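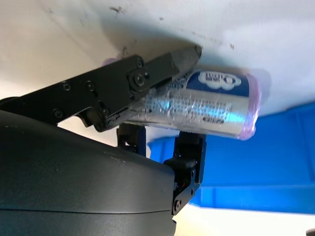

What do you do with snacks that roll? I keep the snacks for our break room on one white table against the wall, and two people have now asked me to get it in order. Boxes are easy, they stand up and stay there. Anything in a cylindrical package is the trouble. Lay it on its side and it wanders, stand it up and it gets knocked over by whoever reaches past. I have one shallow tray and no shelf, and I'd like to spend under $24. Does a tray work, or do I need a rack?

Posted by Fiorella Testa

A tray is fine. I run the supply table at Kadlec and we went through the same thing in January. Three things I would do:

Put the tray at the back of the table, touching the wall.
Lay round things lengthwise in it, side by side, so they hold each other in place.
Keep boxes outside the tray, standing at one end. They take up too much of it otherwise.
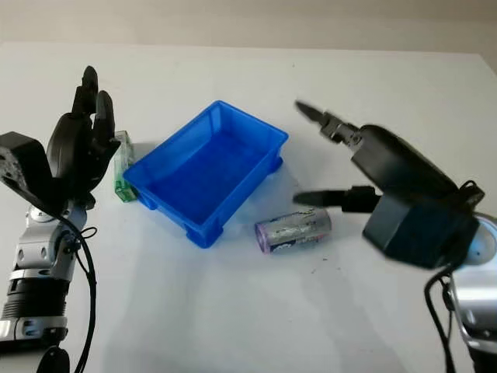 Blue tray, box standing at its left end, can still to go in.

If the tray has sloped sides, the bottom is smaller than the top, so measure the bottom before you buy a second one. Ours fit fewer cans than I had planned on. A folded dish towel under the cans also stops them from sliding when somebody pulls the tray forward.
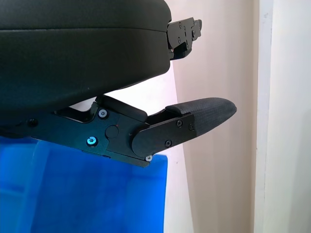
Once it's full, leave it alone for a week before buying anything else. We bought a wire can rack at the start – $19 – and it ended up in a closet. People put cans back wherever there was room, and the rack only took one size.

Posted by Raffaele Fontana

get a rack, the kind that feeds from the back. trays just fill up with junk. mine is a Bunent, had it 3 years

Posted by lollulell164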